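Desorden de mesa

Llamo desorden de mesa a esa capa de cosas pequeñas que se va posando sobre cualquier superficie plana de la casa, y reconozco que le tengo cariño (¡la mía da para un museo!). El término lo tomé de Jasmina Popescu, que distingue 2 clases: el de paso, que se va con la cena, y el sedimentario, que ya echó raíces. En Gullberg, donde viví de estudiante, lo segundo era casi una tradición, y en enero, con tanto encierro, ni te cuento.
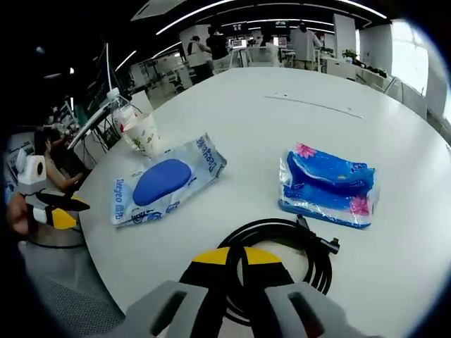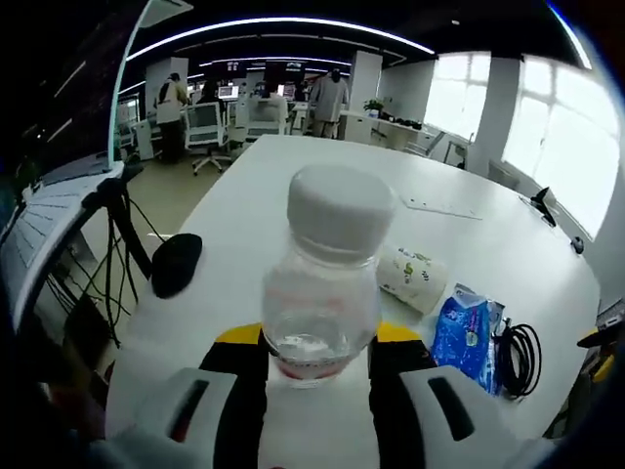 Simão Magalhães defiende una tercera clase, la de los cajones, pero a mí me parece otro tema. Yo sigo vaciando la mesa los domingos por la noche, o eso digo.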